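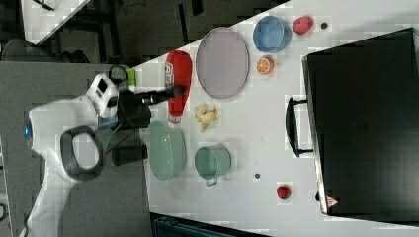

A red squeeze bottle on the white tabletop.

December 20, 2019

14 shares | 3 comments

The woman who runs the snack table for the Lorness holiday basketball tournament would like it known that she has never watched a full quarter of basketball.

"I hear it," she says. "There's a buzzer, people yell, and then 80 of them are standing in front of me wanting mustard."

She has been feeding the crowd at the Galbraith gym for nine Decembers. Last year she went through 908 hot dog buns over the weekend, a number she recites the way other people recite a cholesterol reading. This year the tournament has a sponsor, the relish maker Tolleck, and the sponsor has ideas.

"They sent a recipe card for a layered dip," she says. "Seven layers. I have one outlet and a folding table."

The dip will be served anyway, in paper cups, at halftime only. So will sliders on Ultier rolls, which she tested on her own family in three rounds. Her husband preferred the first batch. Her sons preferred whichever batch was closest to the couch.

For people hosting at home, her advice is short. Make chili the day before. Put the chips far from the television — "otherwise one guy sits by them and that's the end of the chips" — and don't try anything with toothpicks.

"I made 151 little meatballs once, each with its own flag," she says. "They ate them in four minutes and dropped the flags in my rug. I found one at Easter."

Does she have a team this year?

"Whoever's losing," she says. "They come back for seconds."

Doors open at noon. Chili is $4, and the mustard is free within reason.

Share this story | 3 comments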